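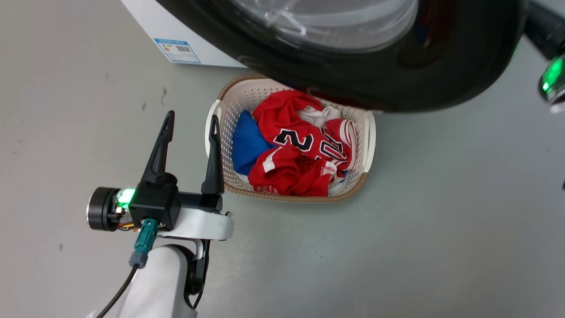 A robotic arm and a laundry basket on a gray floor.

Who Holds the Mailing List?

The Trimer Tenants' League has no president. It has no dues, no bylaws and no office. What it has is a mailing list, and for most of its existence the person with the password has been Leonie Petersen, a payroll clerk who set up the account after a rent hearing drew more people than the room could seat.

The list matters more than it should. When the Pleltness city council took up its rental inspection ordinance in September, 442 people on it received a message urging them to support the version with annual inspections. 127 of them wrote to the council. Several members then learned that a second version, with a longer inspection cycle but stronger penalties, had been circulating among the league's Shakya chapter, which preferred it. Both groups had told council staff that they spoke for the league.

Under the league's own habits, both were correct. Any chapter may take a position. The habits do not say what happens when two positions conflict, or which of them goes out under the common name.

Political scientists have long described this problem in loosely built groups. Without formal offices, authority passes to whoever controls a practical resource: the contact list, the bank account, the standing appointment with a council aide. Such people are rarely elected and cannot easily be removed. Petersen accepts the description. "I never asked for a vote because there was nothing to vote on," she says. "Then there was, and I had already pressed send."

The council adopted the annual version by 3 votes. The Shakya chapter has since proposed a rule under which any message sent to the full list would need approval from 60 percent of chapters. Opponents point out that hearing notices often arrive too late for a poll of that kind – and that a group able to block every statement would have its own sort of control.

A competing plan, drafted in the Stostance neighborhood, would leave the list open to all chapters but require each message to name the chapter that wrote it. The league's name would appear only on announcements of meetings.

Neither plan has been adopted. The league has yet to settle how it would adopt one.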